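Notebooks > Pirley bench > Handling cell > 25 Aug 2018

Purpose of entry: to record how the simulated tabletop work is affecting staff duties at the Dandbridge site, ahead of the change in shift arrangements.

The household goods layout was used today. The Carrier task list remains at 22 items. Operators no longer place objects by hand between runs; the layout is loaded from file and the operator reviews the arm's approach before releasing it. Setup time is now 5 minutes. It was 18 under the former procedure. 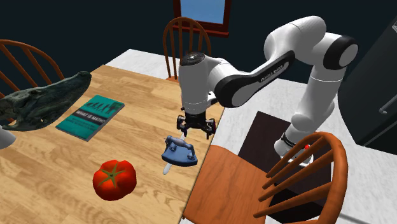 Gripper over the iron, tomato and book to the left. Overall view.

The cord is to be treated as a separate hazard in the review checklist. Two colleagues asked whether the handle or the body should be the default grasp on the iron. The handle is to be used until the Zisimeo settings have been compared.

Staff assigned to placement duties have moved to review. The work is quieter and requires longer periods at the screen. Several have reported tired eyes by the end of a shift, and a break of 10 minutes between review blocks has been approved. Those who know the goods well are still needed: they recognize a poor approach sooner than the newer reviewers do, and their remarks should be entered in full.
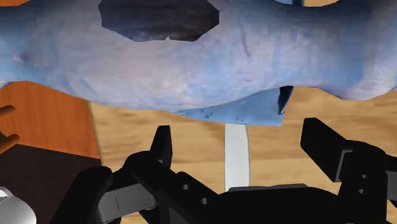 Close view, fingers open, blue object overhead.

Reviewers are reminded to consult both the overall and the close view before marking an approach as acceptable. The close view alone gives little sense of where the arm stands relative to the table.

Open items: revised checklist wording; Zisimeo comparison; seating at the second review station, requested in August and still outstanding.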